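Part 3: Setting up the bin and choosing what goes in it

If you've come straight from Part 2 you already have a cleared table and a bin out of its packaging. Good! This part covers getting the bin to stay put, picking your first few objects, and laying them out so you can put them back the same way tomorrow. I've done this set-up more times than I'd like to admit, first in the old building in Grovton and now in Prindunness, and most of what follows comes from doing it badly first.

You'll need the bin, two spring clamps, a brush, a damp cloth, a pencil, and your objects. Give yourself an hour if you've never done it, less once you have the hang of it.

3.1 Fixing the bin

1. Set the bin on the tabletop with the tall wall at the back. Leave a hand's width of bare table at the front and on the left so you can get your fingers under the rim later.

2. Push down on each corner in turn. If one rocks, slide a bit of folded card under it and push again. I used to skip this and then wonder why round things kept wandering off to one side.

3. Clamp the rim at the back left, with the two clamps fairly close together. Any spring clamp with a decent bite will do. I buy the orange-handled kind because I can find them when I drop them.

4. Give the bin a good shove from the front. It shouldn't move. If it does, shift the clamps along a little and try again before you go hunting for a third one.

Note: The clamps will chew the paint off the rim sooner or later. It looks scruffy and does no harm at all, but brush any loose flecks out of the bin before you start, or they'll end up stuck to everything.

Caution: Keep your fingertips out of the clamp jaws when you let go of the handles. I have a black thumbnail as I write this (my own fault, I was talking to Bello at the time).

3.2 Picking your objects

You want a small mixed bunch, and you want them to be different from each other in ways you can feel with your eyes shut. Don't start with a whole shelf of stuff. I keep 16 things in the drawer and never have more than 5 in the bin while I'm still setting up.

My own starter set goes something like this:

Something boxy. I use a flat red box with white polka dots. It has straight edges, it's easy to spot from across the room, and you can tell at a glance when it's been turned.

Something rounded and silly. The yellow rubber duck has been with us since Grovton and I won't hear a word against it. It'll rest on its side or sit up, so decide which you want and write it down.

Something crinkly. A blue-and-white wrapper is perfect. Wrappers never land the same way twice, and that's the whole reason to have one.

Something long with a handle. Putty knives and scrapers are good for this, and a plastic one is kinder to the floor of the bin.

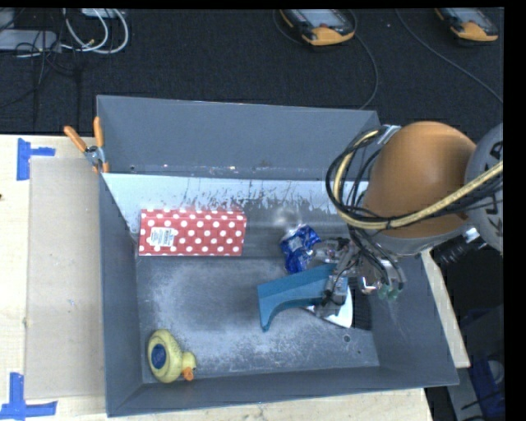

Whatever you choose, check each thing over before it goes in. Anything with a sharp edge, anything that leaks, and anything you'd be sad to see scratched stays in the drawer. I also wipe the handles of any tools, because a greasy handle leaves marks on the bin and then you're scrubbing those as well.

Note: If a box comes with a barcode label, leave it on. I peeled the first one off to make things look neater and took half the printed pattern with it. Besides, a label near one end is a handy way of telling left from right when you're putting the box back.

3.3 Laying them out

5. Brush the floor of the bin toward you and lift the dust out with the damp cloth. A pale film will come back no matter what you do, and you can live with that. You're after grit and crumbs.

6. Start with the biggest item. The box goes at the back, on the left half, with its long side running the same way as the wall. Let it lean if it wants to lean.

7. Put the duck in the front left corner with its beak toward the right. Every time! It sounds fussy, but once one item always faces the same way you'll notice straight off when somebody has been rummaging.

8. Add the scraper or other handled tool somewhere on the right, at an angle. If you set it dead straight against a wall it's a pain to get your fingers under.

9. Drop the wrapper in last, from a little height, and leave it wherever it lands. If you're working without a wrapper, skip this one.

10. Step back and look from directly above if you can manage it. Nothing should be poking over the rim, and nothing should be hiding completely under something else. A bit of overlap is fine.

Caution: Mind any holes or gratings in the floor of your bin. Small parts go down them happily and come back out very slowly. My rule is that if it's smaller than a bottle cap it doesn't go in.

11. Sketch the layout on a scrap of card with an arrow for each item, and write the layout number in the corner. Mine is up to 3126, but I number every little change, so please don't take that as a target. Keep the card somewhere flat and dry.
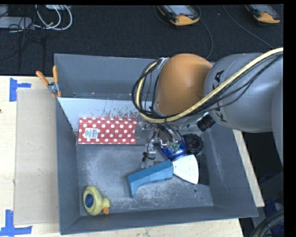
3.4 When things won't stay where you put them

The duck rolls over. Check for a rocking corner first (step 2). If the bin is steady, the duck is probably sitting on grit. Lift it, wipe underneath, and try again.

The box slides down the wall. The back wall gets slick with dust over time. Wipe the wall and the back of the box with a dry cloth. Please don't use tape! Bello Anozie taped ours once at the end of a long April evening and I was picking sticky bits off it for ages.

The wrapper springs open. Squash it harder. If it's gone limp and won't hold a crumple, it's had its day and you can swap in a new one.

The whole bin has crept forward. One of your clamps has lost its grip. Swap it for a fresh one and put the tired one on light duty somewhere, holding papers or keeping a bag shut.

3.5 Putting it all away

12. Take the objects out in the opposite order, wrapper first and box last.

13. Wipe each one, and let anything damp dry in the open before it goes back in the drawer.

14. Brush out the bin once more and leave the clamps on. You can take them off for a proper clean, which is covered in Part 4.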